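Evden Pump Spray Descaler, 40 oz

Sold by Druststead Home & Hardware

Our water comes out of the ground with opinions. If yours does too, you already know the chalky ring on the kettle, the shower head that sprays sideways, and the faucet that has grown a beard. Evden descaler is for all of that. Spray it on, go make a sandwich, come back and rinse.

One bottle is good for up to 100 shower heads, according to Samina Dhanial at our front counter, who has one shower and did the rest by arithmetic.

Scent: the label says mountain lemon. We have lived near mountains and can't confirm.

Don't use it on natural stone, brass you're fond of, or anything with the word "antique" in the listing. Never mix it with bleach. Wear gloves.

Refill pouches fit the same bottle. The trigger locks when you turn the nozzle to OFF, and also sometimes when you turn it to ON. Give it a second twist.

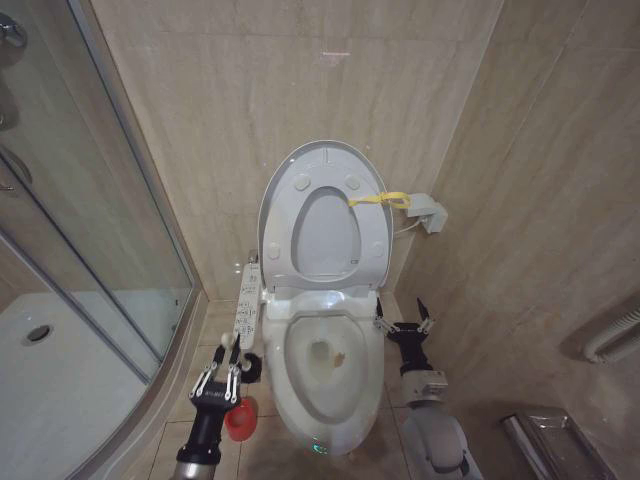
Bathroom > Toilets & Bowls

Lift the seat, spray under the rim and leave it for the length of a phone call with your brother. Brush, then flush. Old stains may want a second round on Monday.

Item no. 158. Ships by the bottle or the case.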